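The Pen Box

By Consuelo Arango
Mar 20, 2026

Print this story | E-mail this story

Keys, coat, one shoe. The other shoe under the radiator, don't ask. Wolde had called at 286 Nanton to say the room had to be cleared by noon and it was already past eleven and she still hadn't done the table.

The table. Beige, two pieces, the seam running along toward the back where her pencils used to roll and stop. Four winters of lettering at that table. Wedding envelopes mostly. Place cards for the Mendoten people, 70 of them, all with the wrong spelling of Orker, all done over in one night with the radio on low.

She ran up. Two stairs at a time, then one, then holding the rail.

The walls were bare now. She'd taken the calender down in February and the nail holes were filled and painted and you would never know. White, white, white. It made the place look like somewhere you wait for bad news.

Just the markers then. Just put them in the box and go.

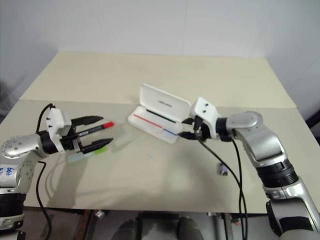

She had bought the box the week she moved in. White plastic, a lid that stood up by itself if you pushed it back far enough, and she always did push it back, even when she was only after one pen. Her mother kept sewing needles the same way. Lid up, all day long, like the box was listening.

Red cap first. Red was for mistakes, other people's. She had gone through the whole Mendoten list with a red marker, circling, 1381 names, and the man on the phone said well, it's only the one letter. Only the one letter! She'd wanted to mail him the cap.

Then the green. The pale one, see-through, the one Ines borrowed and brought back and borrowed again. Ines wrote her grocery lists in it. You couldn't read them in the store, not under those lights, so she'd come home with nothing but bread and be furious at the pen.

Where was Ines now. Orker, probably, or past it. She'd sent one postcard, in green of course. Consuelo, no wait, she'd crossed that out, Connie, the river is up. That was all of it. The river is up.

Downstairs a door. Wolde? No. Somebody's door.

Twenty minutes.

She picked a marker up and put it down. Picked it up again. It was stupid, it was a thing that cost less than a coffee, and her hand wouldn't go to the box with it. If it went in the box then the lid came down, and if the lid came down she'd have to carry it out, past the mailboxes, past 1483 on the brass plate nobody polished, and into the car.

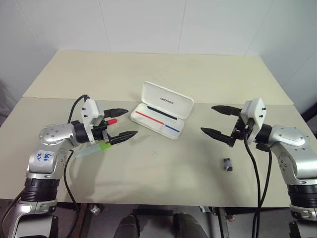 The marker with the red tip and the light green band, over the table.

She tried it on the back of her hand. A line, thin, then thicker. Still good. She wrote a C, a decent one, the long tail the way she used to charge extra for. Then the rest of the name, down over the knuckle, because who was going to see.

Footsteps, and this time it was him. She knew teh cough.

"You done in there?"

"Almost."

"Almost done or almost started?"

She didn't answer that. She wiped the table with her sleeve, all the way along the seam, left to right and back. Put the marker in her coat pocket. Took it out. Put it in the box with the others, and stood there with her finger on the lid.

"Connie."

"I said almost."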